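Lulau Guided Journal – quick review

Got this in February after a rough stretch of caring way too much what everyone thought of me. Paid full price, no freebie. Typing this on my lunch break so bear with me.

The basics. 243 pages, undated, hardcover. Two prompts a day, one for morning and one for night. Morning one is short, stuff like "what am I dreading and why." Night one digs deeper. Some of them really got me. Page 40 asks you to write to the person you were before your first big failure – took me most of a Saturday and a lot of tissues.

Paper is decent. Gel pen fine, marker bleeds. Ribbon started fraying in week 2.

I do the night prompt sitting up in bed with the lamp on. Morning one happens in the car if it happens at all. 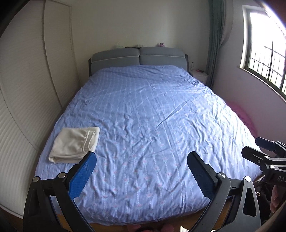
2 min read · 300 words

Things I didnt love. The middle section on forgiveness goes in circles, same question worded four diffrent ways. Quotes on every other page, mostly filler. And no blank pages at the back, which is nuts for a journal at this price.

Tried the Atance one last year for comparison. Prettier, but the prompts felt like a job interview. Gave up fast. The Pathirana workbook is more serious, more like homework from a therapist. Good if you want that. I didn't.

Did it change my life? No. Am I a bit kinder to myself on bad days? Yeah, think so. Stopped rereading old texts at midnight, so thats something.

Four stars. Skip the companion app, kept logging me out.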